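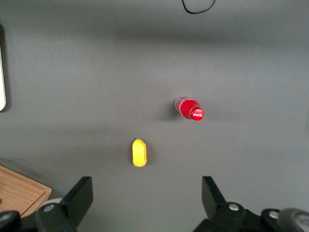
Seen from the wrist: a Coke bottle on its side, something small and yellow, and the gripper open below them.

Open Day at Prokivis

The Mellus arm had visitors this October, and the visitors had opinions. Sign-up was capped at 34 people, in a room that is comfortable for 14 as long as they like each other.

Shuzhen Yao ran the demonstration and warned everyone early that it would be slow. She is a truthful woman. The job was to pick things up off a gray table, which most of the guests had been doing at home for years without an audience. They watched all the same, in the kind of silence usually kept for golf.

The wrist view went up on the big screen, and that was where the crowd stayed. From up there a soda bottle lying down looks like a serious engineering problem. Junhao Lu, who wrote a good part of the grasping code, confirmed that it is one. Round things roll, shiny things glare, and a child in the front row wanted to know why he didn't just use his hand. Junhao said he would get back to her.

Rongrong Dai took questions afterward, most of which concerned dishes. The arm does not do dishes.

The next open day will have 8 short sessions instead of one long one, and more chairs. Names to Xiaoqing Zhong, please, by the end of the month.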